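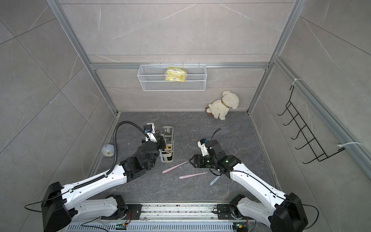 Aleksi Aaltonen
2019-04-12
4 min read

Right. Moved flat three weeks ago, smaller kitchen, and I've finally got opinions about storage. Thread.

1/ The old place in Clutham had a larder. A proper one, cold shelf, door that stuck in December. I did not appreciate it. I kept paint in it.

2/ New place has 2 cupboards and a drawer that only opens if the oven door is shut. That's your lot. No larder, no airing cupboard, nowhere for the hoover.

3/ First mistake — buying boxes before I'd unpacked. Spent 143 quid on matching tubs from Ojala. Lovely tubs. Too tall for the shelf by the width of my thumb. Measure first, and measure the inside not the outside.

4/ Second mistake was decanting everything. Flour in a jar, fine. But then I had four jars of white powder and a cake that tasted of cornflour. Keep the packets. Peg them shut.

We use cookies to remember your settings. Accept / Manage

5/ Young-sook Na (downstairs, same layout, been here for years) let me nose round her kitchen. Hardly anything on the worktop. Everything she uses daily is on a wall or under a shelf, everything else is up high and she has a step for it.

6/ Her rule is one reach. If you have to move something to get at something, it's in the wrong place. I have been repeating this to people at work who did not ask.

7/ So walls. I'd been treating mine as somewhere to put a calendar. 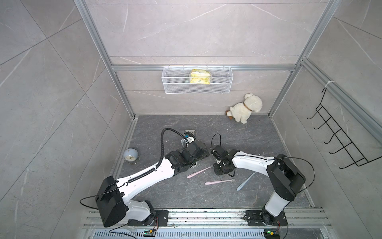

8/ Bags are the worst thing to store, worse than pans. Crisps, rice, pasta once it's open, frozen peas for the 3 minutes before you find room. They won't stack and they slide off whatever you stack them on, and they always end up at the back going stale. What they want is an open basket on a rail. White wire one, hooks over the bar, packet goes in crumpled and pokes out the top so you know it's there. Also keeps the floor for things that live on the floor, soft toys mostly if you've got kids.

9/ Rail wants fixing into somthing solid. I went into plasterboard the first time with the plugs that came in the bag. Came down in the night. Lentils everywhere, still finding them.

10/ Second go I asked in the hardware shop on Pralholm Road and got told off, fairly. Proper fixings, find the stud, don't hang tins. Bags and tea towels only. Been fine since.

11/ Someone's asking about tiles. Go in the grout line if you can, tape over the spot, slow drill. If you rent, ask first. I rent. I asked second. Landlord was alright about it but I wouldn't bank on that.

12/ Things I've given up on: the magnetic spice tins (my fridge isn't magnetic, who knew), the rack on the back of the door (door no longer shuts), the under sink turntable from Jilik. That last one's good tbh, just doesn't go round the pipe.

13/ Things I chucked: up to 1000 takeaway soy sauce sachets, the bread maker, a fondue set, every lid without a bottom. Kept one fondue fork. Don't know why.

14/ Still no answer for baking trays. Stood on end beside the oven atm, they clang whenever a lorry goes past. If anyone has a fix that isnt another rack pls say

15/ Hoover is in the bedroom. Not discussing it.

16/ Ok bus is here — will do the bathroom another day, it's got one shelf and it's on a slope.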